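Darkell Toy Library: Spring Notes

April 7, 2022

The sorting table is set up again along the white wall, and returns are being checked there before they go back on the shelves. Senad Vasić has put the grid-printed cloth over the tabletop. The lines help when small parts are laid out in rows, and a missing piece leaves a square with nothing in it. The cloth goes over the edge of the table, so please don't lean on it or pull a chair in tight against it.

Cups and other hollow pieces are left upside down on the table after they have been wiped. Please leave them that way until someone on the sorting shift has put them in a bag. In January we had to rewash 11 sets that were bagged too early, and we would like to avoid doing that again.
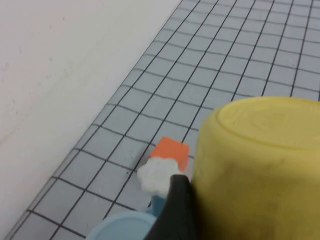
What to check before you return a set

Count the pieces against the card inside the lid. Cups should go back with their own tray, and pegs should be returned with their caps on. If a cap has come off, tape it to the card and write the set number next to it. Živko Petek does the gluing and can usually have a set back on the shelf in nine days.

Loose blocks are a separate matter. We have a drawer of them at the Garrido Street room, and most belong to sets that are out on loan. If you find a block at home that doesn't match anything on your card, bring it in anyway. There is no charge for late single pieces.
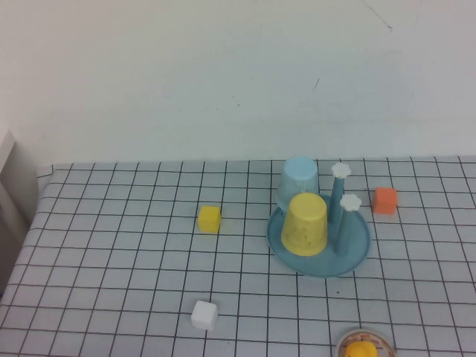
Tray with upturned cups and flower-topped pegs, and an orange cube beside it.

Sets with small parts are still limited to one per family. The loan period is 18 days, and it can be renewed once by phone or at the desk if no other family has asked for the set. Amândio Carrilho keeps the waiting list and will call when your turn comes up.

We are also short of drawstring bags. Plain cotton is best, large enough for a tray to lie flat. Bags can be left in the box by the Nurketti entrance during opening hours.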